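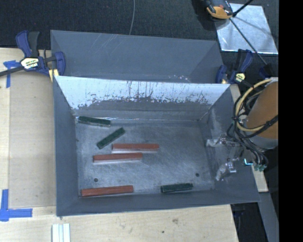
Two years is too long to wait for a bus shelter, riders on the Stiltumham line told the Plultport transit office on Friday, and several asked why the money set aside for the stop had not been spent.

The office has now agreed to build the shelter before winter. It will stand on the north side of Wondov Road, where route 209 turns toward the hospital. The stop has had a pole and a timetable but no seat or roof since the old shelter was taken down for sewer work.

A survey handed out on the route drew 800 replies. Of those, 700 put a covered stop ahead of longer hours or a lower fare. Many riders said they walk back to the library stop when it rains, and some said they miss the bus doing it.

The transit office said the delay came from a dispute over the sidewalk. Part of it belongs to the owner of the Ông bakery building, and the city needed permission to set posts there. That permission was signed in March – too late for the spring building schedule.

Work will take 2 weeks. During that time route 209 will stop across from the post office, and signs will go up a few days ahead. The new shelter will have a bench, a light and room for a wheelchair. A trash can was left out of the plan but may be added later.

Fares and departure times are not changing.

Last updated: Friday, 4:40 p.m.

Related
Hospital parking lot to close for repaving
Wondov Road sewer work finished
Library adds evening hours
Plultport school bus routes posted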